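A Morning at the Verthorpe Robot Lab

The coach dropped us at the wrong gate, so our first sight of the Verthorpe site was the back of the bins and a long walk in November drizzle. It didn't matter one bit. By ten we had badges, coffee and a plate of very good ginger biscuits, and I had already decided I was going to enjoy myself.

I'd put my name down for the visit after reading a short piece on their work with robots that learn by copying people. I'm no engineer (I spent most of my working life in a print finishing shop, folding and trimming), but I know what it is to teach someone a job with your hands, and I wanted to see how you'd teach a machine the same thing.

Our guide was Hugo Bodin, who leads the group and talks very fast. He took us down a corridor lined with bicycles and into a room much smaller than I had pictured. Four arms, each bolted to its own bench, and beside each bench a stool for the person doing the teaching. No glass walls, no smoke, no dramatic lighting. There was a kettle on a filing cabinet and a radio turned down low.

The idea behind their method is simple enough that I could explain it to my sister on the phone that evening. Somebody steers the arm through a job by hand, again and again. Every run is recorded: where the arm went, how the gripper opened and shut, and what the cameras saw. Afterwards a program studies all those runs and tries to work out, from any given view, what the arm ought to do next. Then they let it have a go on its own.

The job that day was putting a flat tin lid into a shallow tray. It sounds like nothing, and the first time we watched, the arm sailed across, lowered the lid very politely onto the rim of the tray and left it tilting there. A groan went round the room. The second time it went in flat, and I'm afraid I clapped.

What the Verthorpe people are proud of, and quite rightly, is something they call Prerkeck. The usual way is to record as many runs as you can bear and feed in the lot. With Prerkeck, a second program goes through the recordings first and marks the stretches where the person teaching was putting something right: a wobble, a near miss, a second try at a grip. Those stretches are then shown to the learning program more often than the smooth ones. Hugo's argument is that a tidy run only teaches the robot what to do when all is well, and a messy one teaches it how to get out of trouble. I thought of all the apprentices I'd had who could fold beautifully until the paper jammed.

They had the results pinned up on a board, on plain printed sheets with someone's handwriting in the margins. Trained on 200 runs in the usual way, the arm finished the lid job in fewer than half its attempts. With the same 200 runs sorted by Prerkeck, it managed 71 attempts out of 100. I asked whether anyone had tried it with other jobs and was told yes, with stacking cups and with hanging a cloth on a peg. The cups went nicely. The cloth is still giving them grief, and there was a rather cross note about it on the board.

We were each shown the recordings on a big monitor by the window. There are two views for every run, one from a camera looking down at the whole bench and one from a little camera that rides on the wrist of the arm. I was far more taken with the wrist one. You're right in there! Everything rushes up at you and swings away again, and you begin to understand what a strange, narrow sort of world the robot is working from.
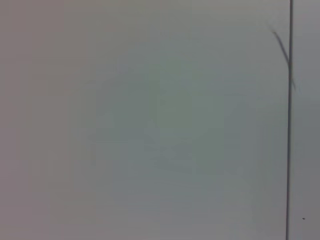
Why keep the moments when the wrist camera sees hardly anything useful?

The robot will meet moments like them when it works alone, and it has to carry on sensibly through them, leaning on the other camera and on its own joint positions. The team once cut such moments out of a training set and found that the arm hesitated whenever its close view went blank.

I had a turn at teaching after that, which was the best part of the day by a mile. You hold a pair of handles joined to a smaller copy of the arm, and the big one follows whatever you do. There is a tiny delay, enough to make you feel slightly seasick for the first minute. I dropped the lid twice, picked it up crooked, turned it round against the side of the tray and finally got it in. Hugo was delighted. "That's worth ten good ones," he said, and saved it under my initials. So somewhere in their next set of recordings is my own clumsy effort, and I'm quite chuffed about that.

Lunch was in the canteen of the building next door, which belongs to Hervieu, the firm that makes the grippers. Soup, rolls, more of the biscuits. I sat with two students from the Brallus project, who are trying the same sorting idea on much longer jobs such as laying a table, where a mistake early on can spoil everything ten minutes later. They are at the very beginning and said so cheerfully. Their trouble at the moment is that the marking program gets muddled over what counts as putting something right. If you pause to think, it takes that for a correction. One of them had spent a week teaching it the difference between a hand that is unsure and a hand that is simply waiting.

In the afternoon there was a talk with slides, and I'll admit some of it went over my head. The part I did follow was about checking results fairly. They always move the tray between attempts, following a list drawn up beforehand, so that whoever is running the test can't place it kindly without meaning to. Somebody at the back asked whether the lighting made a difference, and the answer was that it makes a great deal, so the blinds are now set to a different height for each batch of tests. I liked hearing that from the people whose own figures were at stake.

If you get the chance to go, wear flat shoes, ask for the main gate and not the one on the map, and put yourself down for the handles as soon as you arrive, as the list fills up quickly. The visits are free but you need to book by email. The coach back left at four, and I slept as far as the ring road.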